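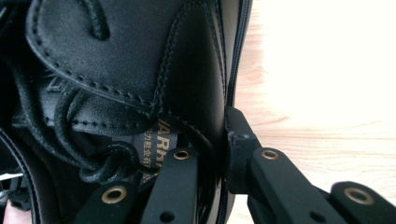
Adjunto 1: costura doble en la solapa, bota negra de cuero.

Asunto: Re: [calzado] Grasa Prutia, ¿merece la pena?

Khôi, me vas a perdonar, pero no me lo creo. Copio tu mensaje para quien no lo recibiera:

> El lunes pasé por el taller de Folinholm y me enseñaron la grasa Prutia.
> Según ellos, una sola capa aguanta 300 kilómetros de monte y el cuero
> no pide nada más en toda la temporada. La lata de 200 ml sale mejor
> que la pequeña. ¿Hacemos pedido conjunto?
> Khôi Vũ

¿300 kilómetros medidos por quién? ¿Con barro, con nieve, por la acera? El que vende la lata siempre tiene la cifra a mano. Yo llevo años con cera de abeja corriente y un trapo viejo, y las botas siguen enteras. Lo que se estropea primero es la costura - y de la costura el folleto no dice ni palabra. 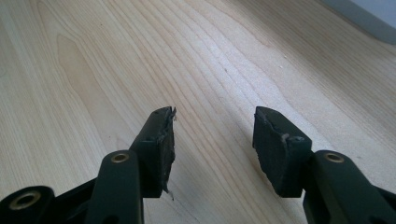

Adjunto 2: veta de la madera clara.

Tampoco me convence lo del pedido conjunto. En el último, el de Covport, acabamos pagando más de portes que de betún, y a mí me sobraron dos latas que siguen cerradas.

Si alguien la ha usado un invierno entero, que lo cuente con detalle. Hasta entonces no me apuntéis.

Mỹ Kim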